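Trajectory jitter after SLAM relocalization, handheld gripper data

Board: Perception and State Estimation
Started by tallow_ridge, 1 April 2023

tallow_ridge
We collect demonstrations with handheld grippers and recover the gripper pose offline with visual-inertial SLAM. Map first, then localize every demo against the map. The Carnham room worked fine with this. We moved to a second room in February and now a lot of the demos have short jumps in the pose, usually right after relocalization. The jump is a few centimeters, lasts a handful of images, then settles. The policy trained on that data twitches near the grasp.

Same grippers, same lens calibration file, same Ulero pipeline version. The only config change was the map. Total set is 1,594 demos and I would like to save them if I can. What should I check first?

grommet77
Check time sync before anything else. An IMU offset will look fine on slow motion and fall apart on fast motion, and people move fast at the start of a demo. Plot angular velocity from the gyro against angular velocity from the visual track and cross-correlate.

tallow_ridge
Did that this morning. Offset is 2 ms and it's stable over the session. The jumps also happen when the gripper is almost still, so I don't think it's sync.

pnp_or_bust
What does the room look like? White walls and a wide lens are a bad mix. You end up with all your features on a few objects, and if those objects are the ones being moved, the map is wrong as soon as the demo starts.

tallow_ridge
Mostly white walls, yes. We mapped with the table already set.

pnp_or_bust
Then that's your problem. Points on the props went into the map as static landmarks. Someone moves a prop, the localizer still matches it, and the pose gets pulled toward the old position until enough matches are thrown out. It fits the "settles after a moment" part. Remap with nothing on the table and mask the table region when you localize.

grommet77
I don't agree with masking the table. In a plain room the table is half of what you've got. Mask it and you trade small jumps for lost tracking, and lost tracking costs you the whole demo. Tighten the reprojection threshold and let RANSAC do its job.

pnp_or_bust
RANSAC picks the biggest consistent set. If the biggest set is on the thing that moved, it picks the wrong one with full confidence. A tighter threshold doesn't change that.

grommet77
Sure, if one object really dominates. Has anyone measured that here? We're guessing.

slowloris_dev
You can measure it. Dump the inlier matches per image, bin them by region, and look at the images on both sides of a jump. The Šindelář scripts have an inlier dump if you're on the older branch. On the newer one you have to turn on the debug writer yourself:

localizer.debug.write_inliers: true
localizer.debug.stride: 1

Stride has to be 1 or you will step right over the jump.

Also, are you masking the gripper body? It sits in view all the time and doesn't move relative to the camera. Any feature on it says "we're not moving."

tallow_ridge
Gripper mask is on. It's the polygon that came with the pipeline. I'll run the dump on a few bad demos and post.

kestrel_odom
Had something close to this at Skurnitbridge. For us the mask polygon was drawn for a different shell and left a strip of the housing uncovered on one side. Overlay the mask on a real image before you trust it. Check the corners too.

tallow_ridge
OK, ran it. Typical view from the new room is below. I picked it because it has the fiducial, the table and the far wall together.

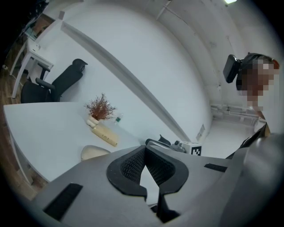
Replies to the points so far

tallow_ridge
Going one at a time.

Mask: kestrel_odom was right. The polygon stops short on the right and misses part of the rounded housing. Fixed, and it removed some of the jumps but not most.

Props: in the bad demos most of the inliers before a jump sit on the plant and the bottle label. Very few on the walls. So pnp_or_bust has a point.

grommet77
Fair enough. I'd still not mask the whole table. The tabletop edge and the leg are fine as landmarks if the table stays put. Drop the map points on the props and keep the rest.

pnp_or_bust
I can live with that. But the second gripper has to come out too, along with the marker on the end of it. It has high contrast corners and it gets picked up and carried. Same with the person wearing the headset. Run a person segmenter and drop whatever lands on them.

slowloris_dev
+1 on the marker. Detect the tag first, grow the box by 15 pixels, pass it to the feature extractor as an ignore region. Do it in the mapping pass as well as the localization pass.

tallow_ridge
Pruned the prop points from the existing map, added the tag box and reran 2 of the worst demos. One is clean. The other still has a jump near the end, and I haven't looked into it yet. Starting the full rerun tonight with the new mask. If the wall features are still this thin I'll put up some printed texture before we record anything else in there.

kestrel_odom
Matte paper if you do. Glossy gave us moving highlights under the ceiling lights and the extractor liked those more than the print.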